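The long wait for a workshop place

When the county of Widumlow closed its last technical school, the building was sold within the year and the lathes went for scrap. The decision made sense on paper. Enrolment had been falling, the roof needed replacing, and the general secondary schools had spare rooms. Pupils who wanted a trade, the county said, could take it as an option alongside their other subjects.

That was 30 years ago. The county is now trying to put back what it took away, and is finding it slow work.

The new plan goes by the name of Bodura, after the street where the old school stood. It sets out a separate technical route from the age of fourteen, with two days a week in a workshop and three in a classroom. Pupils would sit the same exams in English and maths as everyone else. They would also leave with a trade certificate that local employers have agreed to accept as the first year of an apprenticeship.

The figures behind it are modest. The first intake would be 500 pupils across the county, rising to 2000 when every year group is filled. Widumlow has far more fourteen-year-olds than that, and the plan's authors are careful to say that most will stay on the general route. Their argument is about the ones who leave at sixteen with very little, and who then turn up at the further education college in Vurna needing to start again from the beginning.

The college has been dealing with this for a long time. Its foundation year in construction and engineering was set up as a short-term measure and has never been empty. Staff there describe students who are quick with their hands and quite able to follow a drawing, but who stopped attending maths lessons in any real sense at thirteen. The college can make up some of that ground in a year. It can't make up all of it, and the students who drop out tend to do so before Christmas.

What the county lacks is teachers. A qualified joiner or electrician earns more on site than in a school, and must take a pay cut to train. The old technical school had its own instructors, many of whom had been apprentices in the town, and when it shut they retired or went back to their trades. No arrangement was made to replace them. General teachers were asked to cover the workshop options, and over time the options shrank to whatever those teachers felt able to offer.

Under the plan, instructors would be employed part-time and keep their own businesses going. Vurna college would train them on the job, one evening a week for 2 years. The county would pay them at the full teaching rate from the start.
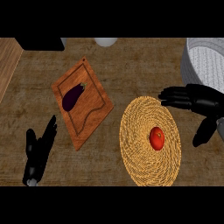 My son did the workshop option at Fairweather and it was one hour a week in a double period shared with food technology, so forgive me if I don't get excited about another plan until I see a teacher in the room. That comment was left by a parent on the county's consultation page, and there are many more in the same vein. Parents who support the idea say they have heard it before. A similar scheme was announced in the last decade and reached the stage of having a logo.

Fairweather is a fair place to look at, as it has been chosen to host one of the first workshops. It is a large secondary on the edge of the county town, with decent results and a waiting list. It also has a group of pupils in each year, mostly boys, whose attendance falls away after the age of fourteen. The school has tried reduced timetables, mentoring and a deal with a local garage. The garage placement worked well until the garage changed hands.

The school's worry is timetabling. Two days out of five in a workshop means those pupils cannot take a full set of general subjects. Something has to go, and in most cases it will be a language or a humanity. Once dropped, these are hard to pick up again, and a pupil who changes their mind at fifteen will find the way back narrow. The plan allows a transfer at the end of the first year, but offers no extra teaching to make it possible.

This is the oldest objection to technical schooling and it deserves a proper answer. Under the former system children were sorted early, and the sorting followed family background closely. A doctor's daughter did not go to the school on Bodura Street, whatever her talents. The county says the new route will be chosen by pupils and their families, with no test and no quota. Choice has its own problems, though. Schools are judged on their exam results, and a head under pressure may find reasons to steer weaker pupils towards the workshop.

The draft has one safeguard against this. Results for pupils on the technical route will still be counted in the figures of the school they came from, so there is nothing to gain by moving them on. Whether that survives the final version is uncertain. Several schools have asked for it to be removed.

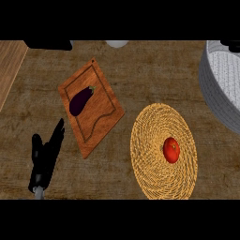 Money is the other open question. Equipping a workshop costs a good deal more than equipping a classroom, and machines have to be serviced and eventually replaced. The county has set aside capital for the first sites but only two years of running costs. After that the workshops are expected to be paid for out of ordinary school budgets, which are already stretched. Anyone who remembers how the old school ended will recognise the pattern. It was never closed for being bad. Repairs were put off, courses were merged, and by the time the roof became urgent there was little left to defend.

Employers have been asked to contribute and have mostly been polite about it. The larger firms run their own training and would like the county to pay for more of it. The smaller ones, which take on most of the county's apprentices, have no spare cash but could offer time, tools and placements. The plan has little to say about how those offers would be organised, and small firms are not going to fill in long forms to lend a school a mitre saw.

There is also the matter of transport. The first sites are all in or near the county town, and a pupil from the northern villages would need two buses each way. The old school ran its own coach. The draft mentions travel in a single line, promising that it will be reviewed.

None of this means the plan should be dropped. The need for it is plain from the college's own intake, and the people who drew it up have been open about the gaps. But a technical route takes a long time to show results. The first pupils will be twenty before anyone can say with confidence whether they have done better than they would have otherwise, and by then the county will have held at least one more election.

The council votes on the final version in April. If it passes, Fairweather will begin converting its old gymnasium over the summer, and the college at Vurna will advertise for its first instructors.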